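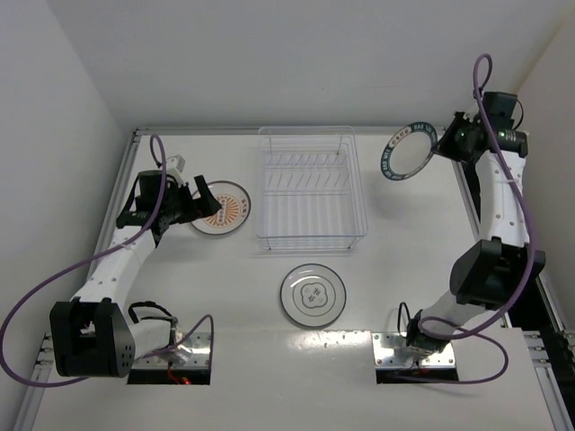
What does the job involve?
Washing, racking, drying and putting away plates for a working kitchen, and keeping the racks and shelves in order so the cooks can find what they need.

Laleck is hiring 3 dish and plate room assistants for its kitchen on Pant Street. The posts are part time, 18 hours a week, and start in April. Shifts are four and a half hours. You can choose mornings or evenings when you apply, and we will try to keep you on the same pattern.

The kitchen cooks lunch and dinner for the dining room and lends plates out for private events. We own 669 plates. Many of them are printed with patterns or lettering and came from different sets, so they are not all the same width or depth. Most of the job is handling them without chipping the rims.

What you will do
Scrape and rinse plates as they come back from the dining room.
Load the dish racks one plate to a slot, front facing the same way.
Leave plates to drain, then dry the backs and rims by hand.
Sort plates by pattern and size and stack them on the labeled shelves, no more than 12 to a stack.
Set aside anything chipped or cracked and write it in the breakage book.
Wipe down tables and racks at the end of the shift. The clear racks show water marks and need a second wipe with a dry cloth.
Pack plates for events in the padded crates, and check them back in when they return.

What we ask for
You do not need kitchen experience. You should be able to stand for most of a shift and lift a full crate, which weighs up to 35 pounds. A crate can be split between two people if you ask. You will have your hands in water a lot. We supply gloves in all sizes, including a latex-free kind. Closed shoes with a good grip are required and you bring your own.

You must be 18 or older for the evening shifts, which end at 11:30 p.m. Morning shifts are open to applicants 16 and over with a work permit.

Pay and conditions
Pay is $19.25 an hour, paid every two weeks. You get one meal per shift and a paid 15-minute break. Breakages are not taken out of your pay. New staff have two paid training shifts, the first of them entirely in the plate room. Parking behind the building is free after 4 p.m.; before that you will need to use the street. The 367 bus stops on the corner.

How to apply
Send a short note with your name, phone number, the shift pattern you want and any dates you cannot work in April. A resume is fine but we do not need one. You can also leave a note at the side door between 2 and 4 p.m. Please write "Plate room" on the envelope.

We will ask people we would like to meet to come in for a half-hour visit and see the room. Posted 29 November 2025. The listing stays up until all the places are filled.

Contact | Copyright Laleck | Back to top

This site uses cookies to remember your settings. Accept | Decline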